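Wing loops or no wing loops on a first BCD?

Clunness Divers forum > Kit talk

saltbucket
Posted 28/09/2019
I passed my basic course in May and have been hiring since. The shop has a Stilell back-inflate wing in my size at 237 pounds, or a Plalitz jacket for 159. Both are new. I'm mostly shore diving in a drysuit, with a 12 litre steel. Is the wing worth the extra?

Ruaridh Buchanan
Get the jacket. You've got 53 dives at most, going by your profile, and the pockets are better on the Plalitz. I had the Stilell for two seasons and it pushed me face down at the surface whenever I put too much gas in it.

tidewrack
That's a weighting problem, Ruaridh. Move a couple of kilos to the back and put in less air. I've used a wing since my first year and I float upright.

Ruaridh Buchanan
I did move the weight. It still did it in chop. I'm only saying what mine was like.

Kaede Hirano
Try both in the pool before you pay. Also look at the dump valves. On the Plalitz the lower one has a short cord with a small toggle, and it's hard to find in thick gloves. I changed mine for a longer cord one evening -- ten minutes' work.

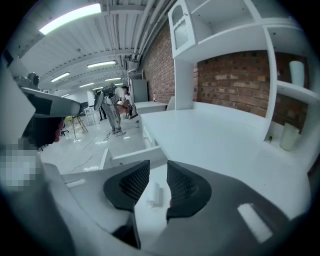 A desk, drawer side.

saltbucket
Thanks. What did you use for the cord? I dive in 5 mm gloves, so that would bother me.

Kaede Hirano
Plain 3 mm bungee with a bigger toggle. Check that the valve closes fully afterwards. Inflate it, leave it overnight and see if it's still firm.

tidewrack
If you go for the jacket, try it over the drysuit and not over a T-shirt. I bought a medium that way and couldn't do the waist strap up.

Vishwakarma
I have a Stilell in medium that I could bring to the pool night. You're welcome to try it. Bring your own weights, as the club ones are always gone by eight.

saltbucket
That would be great, thank you. I'll ask the shop if they'll hold the jacket for a week.

Ruaridh Buchanan
They will. Ask about the service price as well, it was almost a third of what I paid for mine.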